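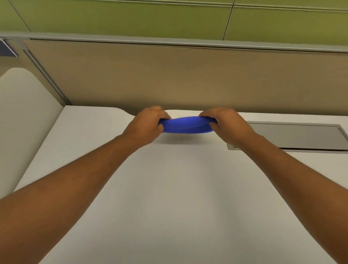 Eine blaue, biegsame Scheibe über der weißen Tischplatte.

Schreibtisch Noltum von Vasseur im Test: ein ruhiger Tisch mit einer schlechten Anleitung

Von Laine Lill, 23. Juni 2025

Ich habe lange an einem Küchentisch gearbeitet und mir immer gesagt, dass das reicht. Ich übersetze technische Texte, meistens aus dem Estnischen und dem Finnischen, und dafür brauche ich einen Bildschirm, eine Tastatur, zwei Wörterbücher aus Papier und Ruhe. Der Küchentisch hatte keine Ruhe. Jedes Mal, wenn ich schnell getippt habe, hat der Bildschirm mitgezittert, und zum Essen musste alles weggeräumt werden. Im Frühling habe ich dann angefangen, einen richtigen Schreibtisch zu suchen.

Gekauft habe ich den Noltum von Vasseur, in Weiß, mit festem Gestell. Bezahlt habe ich 409 Euro, die Lieferung bis zur Wohnungstür war darin enthalten. Es gibt denselben Tisch auch mit Kurbel und mit Motor, aber beides wollte ich nicht. Ich stehe zum Arbeiten nicht gern, und ein Motor ist für mich ein Teil mehr, das kaputtgehen kann.

Die Lieferung

Der Tisch kommt in zwei Paketen. Das eine ist lang und flach und so schwer, dass ich es allein nicht die Treppe hinaufbekommen hätte. Ich wohne im Altbau ohne Aufzug, und der Fahrer war so freundlich, ein Ende zu nehmen. Im zweiten Paket sind die Beine, die Querstrebe und die Schrauben. Verpackt war alles sehr gut, für meinen Geschmack fast zu gut: viel Pappe an den Ecken, dazwischen noch eine Schicht Schaum, die sich statisch auflädt und danach an den Ärmeln klebt. Beschädigt war nichts.

Was ich ungeschickt finde: Auf den Paketen steht außen nur die Artikelnummer 3233, kein Name und keine Farbe. Ich hatte am selben Tag noch ein Regal bekommen und habe zuerst den falschen Karton geöffnet.

Der Aufbau

Die Anleitung ist der schwächste Teil von diesem Produkt. Sie besteht nur aus Zeichnungen, und die Zeichnungen sind klein. In Schritt 2 soll man die Querstrebe mit den Beinen verbinden, und man sieht nicht, welche Seite der Strebe nach oben gehört. Ich habe sie zuerst falsch herum angeschraubt. Gemerkt habe ich es erst in Schritt 4, als die Löcher für die Platte nach unten zeigten. Dann also alles zurück. Ein einziger Pfeil in der Zeichnung hätte mir eine halbe Stunde gespart.

Die Schrauben selbst sind gut. Sie laufen sauber ins Gewinde, und keine hat gefehlt. Der Schlüssel, der dabei ist, ist allerdings so kurz, dass man für jede Umdrehung neu ansetzen muss. Ich habe nach dem ersten Bein aufgehört und bei meinem Nachbarn Aurélien Texier einen längeren mit Griff geliehen. Er hat mir dann auch geholfen, den Tisch umzudrehen, und das würde ich jedem raten: Zum Umdrehen braucht man eine zweite Person. Die Platte ist schwer, und wenn man den Tisch über zwei Beine kippt, steht die ganze Last schräg auf den Verbindungen.

Bitte legen Sie vorher eine Decke auf den Boden. Ich habe eine von den Pappen genommen, und darauf lag offenbar ein Sandkorn. Jetzt hat die Platte ganz hinten links einen feinen Kratzer. Man findet ihn nur, wenn man ihn kennt, aber ich kenne ihn leider.

Die Platte

Über die Oberfläche habe ich vor dem Kauf am meisten nachgedacht. Weiß ist praktisch für die Augen, weil das Zimmer nach Norden geht und im Winter dunkel ist. Aber auf Weiß sieht man jeden Krümel und jeden Tropfen Kaffee. So ist es auch gekommen. Ich wische jetzt jeden Abend einmal über den Tisch, mit einem feuchten Tuch und ohne Mittel. Das genügt fast immer. Kugelschreiber ging auch weg, dafür musste ich länger reiben. Ein Ring von einer Tasse mit schwarzem Tee, der über Nacht stehen geblieben ist, war am Morgen noch als gelblicher Schatten zu sehen und ist erst nach einigen Tagen verschwunden.

Die Platte ist matt. Die Schreibtischlampe spiegelt sich nicht darin, und das war für mich wichtiger, als ich beim Bestellen dachte. An meinem alten Küchentisch hatte ich am Abend immer einen hellen Fleck neben der Tastatur, den ich mit einem Heft zugedeckt habe.

Weniger gefällt mir die Vorderkante. Sie ist gerade geschnitten und nur ganz wenig gebrochen. Wer so wie ich die Unterarme beim Tippen auflegt, hat nach einem langen Tag einen roten Strich auf der Haut. Ich habe mir eine Auflage aus Filz besorgt, die über die Kante reicht, sie heißt Utine und ist eigentlich für Esstische gedacht. Damit ist es angenehm. Schön wäre es, wenn Vasseur die Kante selbst runder machen würde. Beim Vorgängermodell war sie das anscheinend, so schreibt es jedenfalls eine Kundin in den Bewertungen beim Händler.

Im Sommer, mit kurzen Ärmeln, klebt die Haut ein bisschen an der Platte. Bei Holz hatte ich das nicht.

Die Stabilität

Dafür habe ich den Tisch gekauft, und hier bin ich sehr zufrieden. Der Bildschirm steht auf seinem eigenen Fuß, ohne Arm, und er zittert beim Tippen nicht mehr. Wenn ich mich mit beiden Händen auf die Vorderkante stütze, um aufzustehen, gibt nichts nach. Seitlich kann man den Tisch ein wenig bewegen, wenn man absichtlich daran rüttelt. Im normalen Gebrauch spüre ich davon nichts.

Nach der ersten Woche habe ich alle Schrauben noch einmal nachgezogen. Zwei ließen sich noch eine Vierteldrehung weiter anziehen, die anderen saßen fest. In der Anleitung steht dazu kein Hinweis.

Unter den Füßen sitzen kleine Teller zum Verstellen. Mein Boden ist alt und fällt zum Fenster hin ab, ein Stift ist mir vorher immer davongerollt. Mit den Tellern konnte ich das ausgleichen. Man muss sich dazu auf den Boden legen und mit den Fingern drehen, ein Werkzeug passt nicht hinein. Für den Dielenboden habe ich Filz darunter geklebt.

Die Kabel

Hinten gibt es eine Wanne aus Metall, in die eine Steckdosenleiste passt. Meine passt gerade so. Wer eine breite Leiste mit großen Netzteilen hat, sollte vorher messen. Die Öffnung in der Platte liegt in der Mitte, und ich hätte sie lieber links, wo bei mir die Steckdose ist. So läuft das Kabel jetzt einmal die halbe Wanne entlang und kommt an der Seite wieder heraus. Es stört nicht, es sieht nur nicht so ordentlich aus wie auf den Fotos des Herstellers.

Die Abdeckung der Öffnung ist aus Kunststoff und sitzt zu locker. Wenn man ein Kabel herauszieht, kommt sie mit. Ich habe einen Streifen Papier dazwischen geklemmt, seitdem hält sie.

Der Vergleich mit dem Zitell

Vor dem Noltum habe ich den Zitell angesehen, den viele in meinem Übersetzerforum empfehlen. Er ist billiger und leichter, und man kann die Beine ohne Werkzeug abnehmen. Für jemanden, der oft umzieht, ist das sicher die bessere Wahl. Ich habe ihn im Geschäft ausprobiert und mich dort auf die Platte gestützt. Sie hat in der Mitte ein wenig nachgegeben, und damit war die Sache für mich entschieden. Die Kante ist beim Zitell aber deutlich besser, das muss ich sagen. Sie ist weich gerundet, und man legt den Arm gern darauf.

Einen Unterschied gibt es auch bei der Tiefe. Der Noltum ist tiefer, und ich kann ein offenes Wörterbuch zwischen Tastatur und Bildschirm legen. Beim Zitell hätte ich es daneben legen müssen und jedes Mal den Kopf gedreht.

Der Kundendienst

Wegen der Abdeckung habe ich an Vasseur geschrieben. Die Antwort kam am nächsten Tag, höflich und auf Deutsch, mit der Bitte um ein Foto und die Rechnung. Danach habe ich einige Zeit nichts gehört. Auf meine zweite Nachricht hin wurde mir eine neue Abdeckung geschickt, kostenlos. Sie sitzt genauso locker wie die erste, also liegt es wohl an der Öffnung und nicht an dem Teil. Ich habe es dabei gelassen.

Für wen der Tisch passt

Ich würde ihn Leuten empfehlen, die viel schreiben, einen festen Platz haben und nicht vorhaben, den Tisch bald wieder auseinanderzunehmen. Wer im Stehen arbeiten will, muss die Ausführung mit Kurbel oder Motor nehmen, und zu diesen beiden kann ich nichts sagen. Für Kinder ist er meiner Meinung nach zu hoch, weil die Teller unten nur wenig Spiel haben.

Gut: steht sehr ruhig, matte Oberfläche, genug Tiefe, saubere Schrauben.

Weniger gut: Anleitung, harte Vorderkante, lockere Abdeckung, kurzer Schlüssel.

Sollte sich mit der Kante oder der Oberfläche bis zum Winter etwas ändern, trage ich es an dieser Stelle nach. Wer den Noltum mit Kurbel besitzt, kann mir gern schreiben, ob er in der höchsten Stellung auch so ruhig steht.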